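The Shed on Panley Street
October 2018

Kelly Xavier bought the old upholstery shop in Panley for its back shed, which had a concrete floor, three-phase power and a roof that leaked in one corner. The roof is fixed now. The shed holds 384 hand tools, most of them older than she is, and on Saturdays people come to borrow them.

The Panley Tool Library opened in June with 123 members. It has 220 today. Membership costs less than a decent cordless drill, and a tool can go home for a week at a time. Chisels and planes are sharpened before they go back on the wall.

Xavier grew up in Barros, where her father fitted kitchens and kept his gear in the boot of a Kingswood. She says she learned the value of a proper place for things by spending her childhood looking for the tape measure.

Storage took up most of the first year. Drawers were tried and dropped, as members put things back in whichever one was open. Hanging everything on the wall worked better. Cauã Aguiar, a retired fitter, painted the outline of each saw and spanner behind its hook — a job that used up his winter and four tins of enamel.

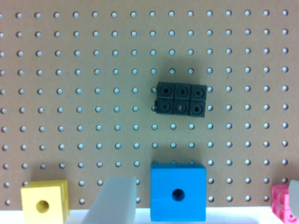 What happens when a tool comes back broken? The member reports it at the desk, and the library pays for the repair unless the same person has broken something twice that year.

Most repairs go to Josué Leite, who rehandles hammers and axes at his place in Flornemberg. He prefers spotted gum and won't use anything with a knot in it. A new handle takes him an evening, plus a few days for the oil to soak in.

The council gave the group $3000 toward shelving and insurance. The insurance took nearly all of it. Power tools are still a sore point — the policy covers drills and sanders but leaves out chainsaws, and chainsaws are what people ask for after a storm.

Xavier would like a second night during the week once daylight saving starts. For now the roller door goes up at nine and comes down at noon, and late returns can be left in the steel box by the side gate.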